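怎样把剩下的口红移到小盒里

分类:化妆品整理
标签:口红、移盒、用完再买

中文不是我的母语,所以下面有的词可能用得不太自然,请大家原谅。比如英文的 depot,我查了很久,有的人写“分装”,有的人写“移盒”。我在这篇文章里用“移盒”。

上个月整理抽屉的时候,我找到很多支看起来已经用完的口红。把管子完全转出来,膏体只比边缘高一点点,可是用小棒往里面挖,发现下面还有不少。这一部分平时嘴唇碰不到,很多人就这样扔掉了。我有三支 Nalura 的口红,买的时候一共花了 800 块,颜色我都很喜欢,其中一支已经停产。我舍不得扔,就学习了移盒的方法。第一次做得很难看,第二次好一些,现在我觉得可以写出来给别人参考。

需要准备的东西

空的小盒。我用的是 Vemolby 的六格空盘,每一格里面有一个可以拿出来的铝盘。买的时候请注意铝盘的深度,太浅的盘子适合眼影,不适合口红。用旧的药盒也可以,但是塑料薄的药盒遇到热的膏体会变形,我试过一次,盖子以后再也关不上。

小勺一把,不锈钢的,把手要长。我用的是喝咖啡的小勺,用完以后就不再放回厨房了。

小棒或者小刮刀。买面霜的时候常常会送一个塑料的刮刀,硬度正好。

茶蜡一支,打火机一个。

医用酒精和棉片。

厨房纸,至少五六张。口红沾到桌布上非常难洗,请多铺一层。

标签纸和细的笔。

一副薄手套。不戴也可以,但是红色的膏体会留在指甲的边缘,第二天还看得见。

哪些口红不要移

开始以前请先闻一闻。如果有旧油的味道,像放了很久的花生,就不要留了。表面有小水珠也要小心。有的时候水珠只是油从膏体里面出来,擦掉以后还能用,但是如果味道也变了,请扔掉。有毛或者有斑点的,当然也扔掉。

感冒的时候用过的口红,或者嘴唇起泡的时候用过的口红,我的意见也是不要留。加热不等于消毒,茶蜡的火也不能解决这个问题。

液体的唇釉不能用这个方法。我曾经把一支 Skosley 的哑光唇釉倒进铝盘,想让它自己变成固体。过了两个星期,它变成一块干的皮,可以整块撕下来。

还有一种含很多大颗粒闪粉的口红,加热以后闪粉会沉到下面,上面只有淡淡的颜色。如果您不介意,也可以做,倒进盘子以前多搅拌几次。

第一步:清洁

先洗手,然后用棉片蘸酒精擦铝盘、小勺和刮刀。擦完以后不要用毛巾再擦,放在厨房纸上等它自己干。酒精没有干的时候千万不要点蜡烛。我一般先把酒精瓶盖好,放到另一个房间,再回来做下面的事情。

把长头发绑起来,袖子也要卷起来。窗户开一点点,风不要太大,否则火会一直动,小勺受热不均匀。

第二步:记下名字和颜色

这一步很多教程没有写,可是我觉得很重要。膏体离开管子以后,就不知道是哪一支了。我那三支 Nalura 里面有两支都是豆沙色,在盘子里看完全一样,涂到嘴上一支偏橘、一支偏紫。请先把管子底部的名字和色号抄在标签纸上,每一个铝盘背面贴一张。开封的月份如果还记得,也写上,比如“二月开封”。

如果您的铝盘背面有磁铁,标签要贴得平,不然盘子会站不稳。

第三步:取出膏体

把管子转到最高,先用刮刀把露在外面的部分平平地切下来,放在小勺里。然后拿刮刀沿着管子里面的墙慢慢转一圈(我不知道这个地方中文叫什么,就是装膏体的那个圆圈的内侧)。中间的部分会松开,再轻轻挑出来。

管子的角落总会剩一点,不要太用力。用力的时候刮刀容易滑,膏体会飞到衣服上。剩下的那一点点可以用唇刷再用几天。

表面曾经直接碰过嘴唇的那一层,我会先用厨房纸擦掉。损失很少,心里比较舒服。

每次只在小勺里放一种颜色,放到半勺就够了。太满的话,融化以后会从旁边流下来,滴到蜡烛里。

第四步:加热

点茶蜡,把小勺放在火的上方,不要碰到火。勺子碰到火会变黑,黑色的灰可能掉进口红。慢慢地左右移动小勺,膏体先从边上开始变软,然后中间也会塌下去。看到还剩一小块没有融化的时候就可以离开火,用勺子本身的热度让它完全融化。

请不要让它冒泡。我第一次做的时候太着急,膏体冒了泡,香味全部没有了,涂在嘴上有一种蜡笔的感觉。后来我才知道应该提早离火。

微波炉我没有用过,有的朋友说很方便,但是金属的铝盘和小勺都不能放进去,要另外准备耐热的玻璃杯。量这么少,粘在杯子上的可能比倒出来的还多。

如果想把两种颜色混在一起,可以在这个时候加。先加深的颜色,再一点一点加浅的颜色。混合以后最好先在手背上试,满意再倒。口红在融化的状态下比凝固以后看起来更深,所以请不要看到太深就马上加很多浅色。

第五步:倒进铝盘

铝盘要放在平的地方。桌子如果不平,口红凝固以后就是斜的,一边厚一边薄,用起来没有影响,可是不好看。

小勺靠近铝盘,从中间倒,速度要稳定。倒到八分满就停。倒完以后拿起铝盘,在桌子上轻轻敲两三下,里面的小气泡会到表面来。还有气泡的话,用牙签戳破。

然后不要动它,在室温下等。我知道有人会马上放进冰箱,我也做过,结果中间出现一个小坑,旁边和铝盘分开了一条缝。等表面看起来不亮了,再放进冰箱 3 分钟,让它硬一点,就可以装进盒子。

一种颜色做完以后,趁小勺还温的时候用厨房纸擦干净,再用酒精擦一次。等勺子完全凉了、蜡烛也灭了再用酒精,这个顺序请一定不要弄错。要做几种颜色,就每一次都重新点火。

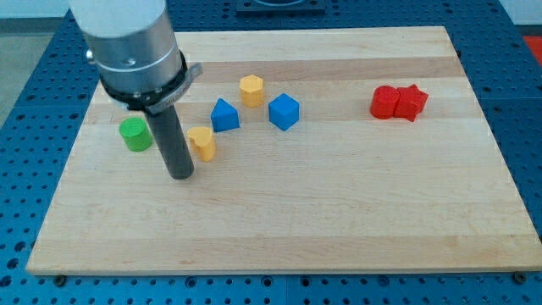
怎样使用和保存

移盒以后就不能直接涂了,需要唇刷。我推荐毛比较短、比较硬的唇刷,软的刷子取不到颜色。取的时候在表面来回刷几下,让膏体变软一点,颜色会更均匀。用手指也可以,但是手指要干净。

唇刷每用几次就应该洗。我用普通的洗面奶洗,然后平放晾干。不要把刷子竖着放在杯子里晾,水会流进刷子的根部,时间长了会掉毛。

盒子不要放在车里或者窗台上。夏天我的包在太阳下放了一个中午,打开的时候两个格子的颜色已经跑到一起了。从那以后,出门时我只带一个小的单格盒。

关于保存的时间,我按照原来的开封时间算,不会因为换了盒子就重新开始算。味道一变就停止使用。

常见的问题

凝固以后表面不平怎么办?可以用吹风机的低档热风,从远一点的地方吹几秒。不要太近,膏体会被风吹到格子外面。

膏体在盘子里会动怎么办?一般是冷得太快,和铝盘分开了。把铝盘放在温水上面(水不要进去),等底部稍微融化,再让它慢慢变凉。

颜色变浅了怎么办?多数情况是没有搅拌好,颜料留在勺底。重新刮出来再融化一次就好,但是每加热一次香味都会少一些,我最多做两次。

空管子可以做什么?有的品牌的店里会回收,去以前最好先问清楚。我常去的 Sison 门口有一个回收箱,只收洗干净的。管子里剩下的口红可以用棉签蘸卸妆油擦掉,再用温水和洗洁精洗。金属的外壳很漂亮,我留了一支放针线。

要花多少钱

六格空盘、茶蜡、标签纸和唇刷,我一共花了不到 100 块。酒精和厨房纸家里本来就有。如果您已经有唇刷,会更便宜。空盘请先买一个,做完一次再决定要不要买第二个。我一开始买了 2 个,另外一个到现在还是空的,而空的盒子很容易让人想去买新口红来放满它。

那支停产的豆沙色,刮出来以后正好装满一格。按照我现在的用法,每个星期用两三次,应该可以用到夏天。剩下的两个抽屉还没有整理,里面大部分是身体乳和护手霜,那些挤不出来的软管要用另外的方法,我做完以后再写。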